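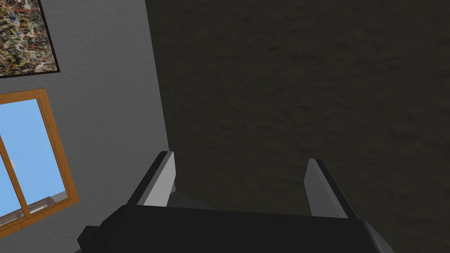
My best tip for anyone running a home robot in a simulator before trusting it in the kitchen: plan the retreat first. I write the way out, then the grasp, and my planner (a homemade thing I call Dukeck) fails a lot less! 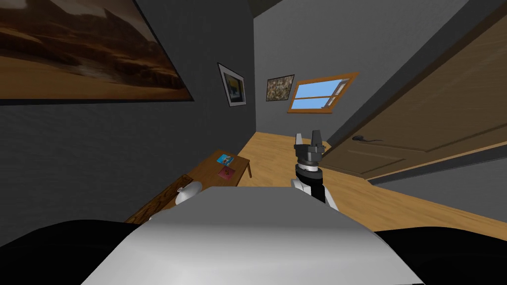

Leave doors open in your test room too, and tell the planner how far they swing. I pad every door by 6 cm — stingy, I know, but more than that and the arm refuses to go anywhere.
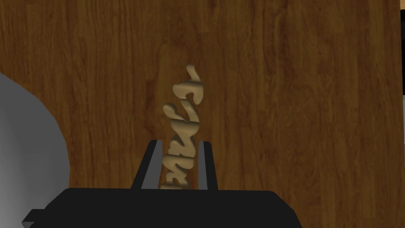
For lumpy, twisty shapes, skip the fancy mesh when you check for collisions. A few stacked boxes will do, and keep the detailed model for the grasp itself. Dinesh Wijesinghe talked me into capping the planner at 2000 samples and letting it retry 6 times, and I haven't touched those numbers since July.
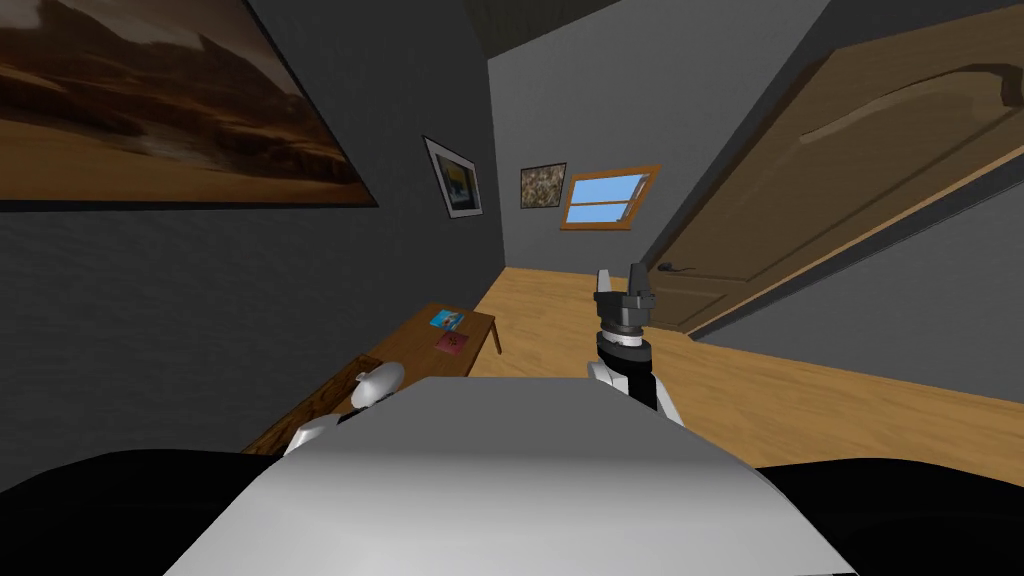

Oh, and put both arms in the same plan, even when only one has a job. I save the resting pose of the idle one with each task, next to the gripper width, and reload the pair together.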